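Undville Veterans' and Security Forum
Minutes, 25 May 2024

Ánh Ung opened the meeting with 20 members present. The October minutes were approved.

Ceasefire monitoring: Khoa Khổng reported that the Pandcombe checkpoint was fired on twice. No deaths were recorded.

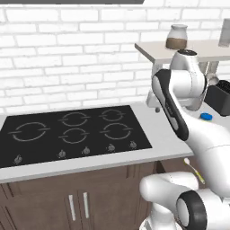 He added that six families have left the north side — all are now in Mavromatis.

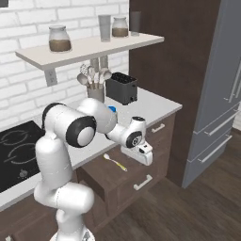 Relief packs: 73 have gone out and 200 are on order. Members asked for cutlery in each one. A plain spoon with a silver bowl and a yellow handle would do. Ánh Ung will get prices.

The request for a speaker from Wondness was held over. Meeting closed.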